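Closesier Upholstered Bed, Queen: Review After Five Months

Mar 20, 2019

We bought the Closesier bed in October to replace a metal frame that had started to squeak every time one of us rolled over. I had been looking at the Aranda as well, but it was deeper front to back and would have blocked the closet door by a couple of inches. The Closesier fit with room to spare, so that settled it.

It came in two boxes. The headboard box was the heavy one, and I would not try to take it up a staircase alone. The driver from Priresa left both in the hallway and that was the end of the delivery service. My neighbor Benito Barroso helped me carry them the rest of the way.

Assembly

The instructions are drawings only, with no words. They are mostly clear. The exception is step 7, where the side rails go onto the headboard brackets. The drawing shows the bracket from behind and you are working from the front, so I put the left one on upside down and had to take it off again. The whole job took 103 minutes, including that mistake. You need your own Phillips screwdriver. The hex key in the bag works but it is short and hard on the knuckles.

There were 4 spare bolts left over and I have kept them in the nightstand drawer. The slats come joined by a strap and roll out, which was the easiest part.

The headboard

We picked the gray. The padding runs in vertical channels and it is firmer than I expected, closer to a sofa arm than a pillow. It is comfortable to lean on for an hour of reading. Longer than that and I want a cushion behind my back.

The seams between the channels collect dust and lint. A vacuum with the narrow attachment gets it out, and I do that every couple of weeks. The fabric has not pilled. One coffee spill came out with cold water and a white cloth, though it took two tries.

I had also read complaints about headboards like this knocking against the wall. Ours did for the first week. After I tightened the bracket bolts again it stopped, and it hasn't come back. 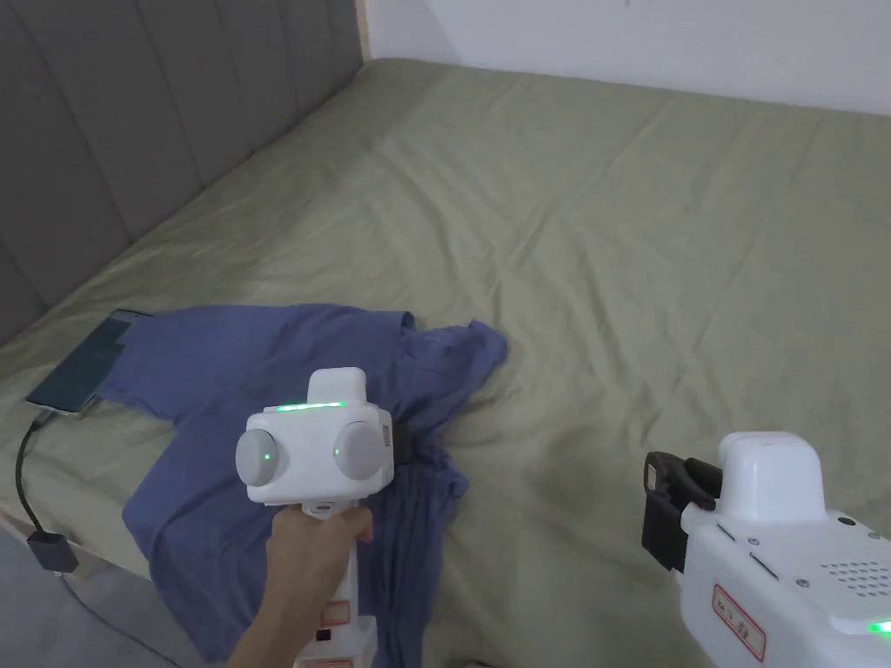
The gray headboard with the sage sheet on, plus a T-shirt and a phone on its charging cable.

Living with it

The height is good for folding clothes. I do most of the laundry on top of the bed and I don't have to bend much, and I am fairly tall. Naa, my wife, is shorter and says the same thing, so it must be a reasonable middle height.

The charging situation is less good. There is no outlet or cable slot anywhere on the bed. You have to bring the cable up over the side, and a heavy plug will pull a phone toward the floor if you leave it near the edge. I bought a stick-on cable clip, which came off the fabric after a few days. If you want a bed with built-in charging, this is not it.

A note on sheets: ours is a pale green fitted sheet from Minine. It matches the gray well but wrinkles as soon as you sit on it. A crisp-looking bed would need a different fabric or an iron, and I am not going to iron a sheet.

Noise and movement

No squeaks so far. I can still feel it when the other person gets up, but that is the mattress and not the bed.

Price

I paid 70 dollars extra for the upholstered version over the plain one. I would pay it again for the reading alone. The plain one has the same rails and slats, so if you never sit up in bed – and some people don't – save the money.

What I would change: the drawing for step 7, a longer hex key, and some kind of slot for a cable. I would still buy it over the Aranda for a small room. Measure your stairs before you order, and check the bolts again after the first week.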